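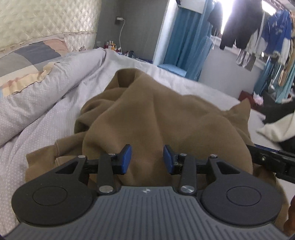 **Folding by hand, folding by machine: changes in the work at Lundgren Laundry**

Eskil Hellström, Ullau College, Work and Technology course
April 12, 2021

## 1. Background

Lundgren is a laundry in Dirkimdale. It washes clothes for private households and for two care homes, and it has 11 employees. The owner is Stellan Lundgren, who took over the business from his aunt. Since last December the laundry has had a folding station called Imley. It has two arms with soft-tipped grippers, and it stands between the dryers and the packing table.

My question for this project is simple: what has changed for the people who folded clothes before, and who still fold many of them today? I don't try to judge if the machine is technically good. I am not an engineer, and other students in the course have written about this side.

## 2. How I worked

I visited the laundry during four shifts and spoke with seven of the employees and with Mr. Lundgren. The talks took place in the lunch room or at the packing table while the person was working. I took notes by hand. I don't use the names of the employees, as I promised them this. I also read the shift lists from before and after the station was installed.

One weakness is that I mostly came in the mornings. The evening shift is smaller, and I spoke with only one person from it.

## 3. What the station does and does not do

Imley folds towels, pillow cases and flat T-shirts. In a normal week the laundry handles 2,000 pieces from private customers, and the towels from the care homes come in addition. The towels are now almost completely the job of the machine.

Garments with a hood, a zipper or thick seams are a different matter. A hoodie comes from the dryer as a lump, and a person finds the shoulders with the fingers in one second without thinking of it. The station often takes the hood for a sleeve, or it lifts the garment by one layer only. Knitwear in dark colours is put in a separate basket and goes to the table as before.

## 4. The new task: recording

The largest change for the staff was one that I did not expect when I wrote my project plan. To improve the station, the supplier needs many recordings of people handling clothes with a gripper of similar shape as the one on the machine. The person holds the gripper, opens and closes it, and does the job slowly with it. A camera is fixed to the tool.

Five employees do this work. They may do it in a corner of the laundry or at home, with their own clothes, on a bed or another soft surface. The supplier wants different rooms and different light, and it wants the garments to lie as they fall. One recording session is 40 minutes, and it is paid by the same hourly wage as folding. By the end of my visits the group had delivered 205 sessions.

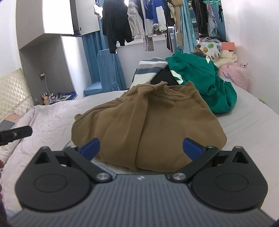 *Figure 1. Handheld gripper at a brown hoodie on a bed. A green hoodie and other clothes lie behind it.*

The employees describe the gripper as slow. It has two fingers, and with hoodies they miss the thumb and the palm most. A woman with nineteen years in the laundry told me: "I must learn to fold like a beginner, so that the machine can learn from me." She laughed when she said it, but she also said that her wrist gets tired in another way than from ordinary folding. Two others mentioned the wrist too. They rest the tool against the mattress or the table between the grips.

Working at home is liked by three of the five. They save the bus trip, and one can be there when the children come from school. The other two prefer the laundry. One of them said she doesn't want her bedroom in somebody's computer, and I think this is a fair point. The agreement says that people's faces are to be removed from the recordings. It says nothing about the room, the things on the shelves or the clothes on the rail. Mr. Lundgren had not thought about this before I asked, and he wrote it down.

## 5. Changes in the daily work

**Tempo.** Before, the folders set the speed together. Now the station sets it for the towels, and the person who feeds it must keep the basket full. All four people who have fed the station said that it is more boring than folding. One said it is lighter for the back, as the input tray is at hip height.

**Talking.** The packing table used to have four people around it. Now there are two in most shifts. The station is not very loud, but its place is in the middle, and it is difficult to talk across it. Several came back to this in the interviews without my asking.

**Skill.** The hard garments are still done by hand, so the work at the table has become more difficult on average. There are fewer towels to rest with. The wage is the same as before. Two of the experienced folders think it should be higher, and they have raised it with Mr. Lundgren. He told me that he wants to wait for a full year of numbers.

**Jobs.** No one has been dismissed. One person retired in the winter and was not replaced. Mr. Lundgren said openly that without the station he would have hired someone.

## 6. Discussion

In the course literature we often read that a machine takes the routine part and leaves the interesting part to the human. At Lundgren this is partly true, but feeding the station is also a part that is left to the human, and it is the most routine job in the building. It is rotated every two hours, which was the suggestion of the employees. I consider this rotation the most important decision in the whole introduction, and it cost nothing.

The recording work is harder to place. It needs the knowledge of the folders, and it is hardly visible in the shift lists, where it is written only as "other". If the station later learns to handle hoodies, it will be partly from these sessions. The five employees know this. Their opinions go from pride to worry, and in one case I heard both in the same conversation.

## 7. Suggestions to the laundry

- Write the recording hours under their own name in the shift list.
- Add a paragraph on home surroundings to the agreement, and let each employee look through a session before it is sent.
- Limit the recording to one session per day for the same person until the wrist problem has been looked at.
- Move the station closer to the wall if the cable allows it, so that the packing table and the feeding place can see each other.

Mr. Lundgren has received the report and agreed to the first point. The third will be discussed at the next staff meeting. The cable is too short for the fourth, and he has asked the electrician for a price.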